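Glaze notebook, Stesbridge workshop
Apr 29, 2019

Firing 481, electric kiln. Slow cool from top temperature, held as in the previous firing. The lid was opened at 94 degrees and the shelves were unloaded from the top down.

The Meléndez base was tested on both clay bodies. On the Stakinari stoneware it has pulled back from the rims and left a thin brown line. On the porcelain it covers well, although two tiles show pinholes near the foot. The pinholes are confined to tiles dipped for the full 4 seconds. Application is to be shortened before any change is made to the recipe.

The dry batch was mixed to 956 grams and passed twice through the fine sieve. The bucket had settled hard overnight and required considerable stirring. Colleagues using it should scrape the bottom with the long paddle before dipping and should replace the lid afterward. The label has been rewritten, the former one having become illegible.

The Breteck tin white remains too glossy for the large domed covers. Under the bench lamp every fired sample returns a sharp highlight that hides the line of the curve. More clay in the recipe has reduced the shine, but has also made the surface rough to the hand. The finish required is closer to the smooth, matte, pale gray-white of the broad curved form in the rendering below, where the shading simply grows lighter toward the upper edge. A further line of tiles with a longer cooling hold is to be prepared, and the covers themselves will remain unglazed until July.
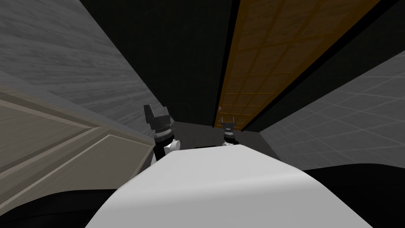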